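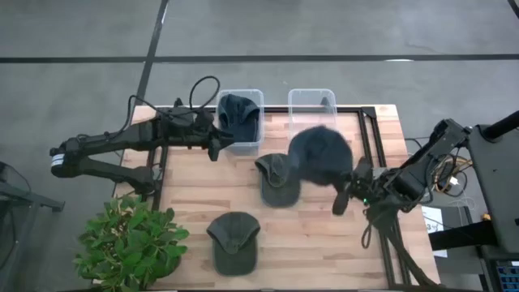 Right arm with a cap, left arm without one. Two caps still to go.

The Brostby Cap Cell: What Went Wrong, and Other Things People Keep Asking

What was the fault?
The two arms share the bins, and only one arm is supposed to enter at a time. In November the lock that enforces this got stuck open, and the left wrist met the right wrist at cycle 173.

Was anyone hurt?
No. One finger pad cracked, and Saulius Hunt lost a cup of coffee.

Why didn't it stop sooner?
It did stop, 60 milliseconds after contact. We would have preferred before. 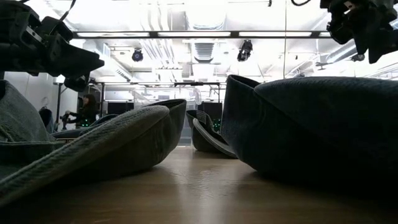 Table-level view of the caps, with both grippers overhead.

Do dark caps make it worse?
Yes. Dark cloth on dark cloth confuses the grasp planner, so the arms retry more and spend longer near each other. Tasevo, who wrote the planner, suggested lighter caps. We have a lot of dark caps.

Can I clear a jam by hand?
Press the stop first, then wait for Ciarán Brophy or whoever has the key. Reaching in while the arms are "just thinking" is how the Fitham cell got its 3 pages of new rules. 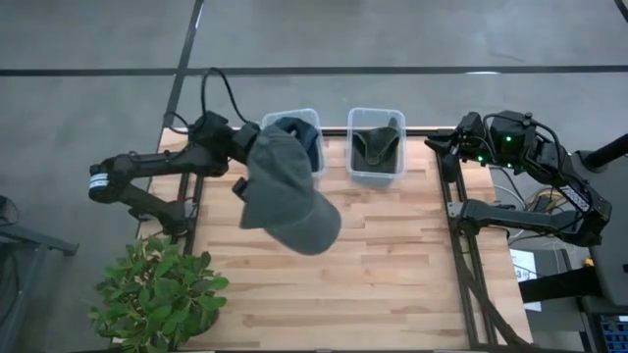 Left arm holding a cap, one cap in each bin.

Is it fixed?
The lock is now checked before every move. We have run 1661 cycles since -- no contact, plus a fair number of dropped caps, which have their own page.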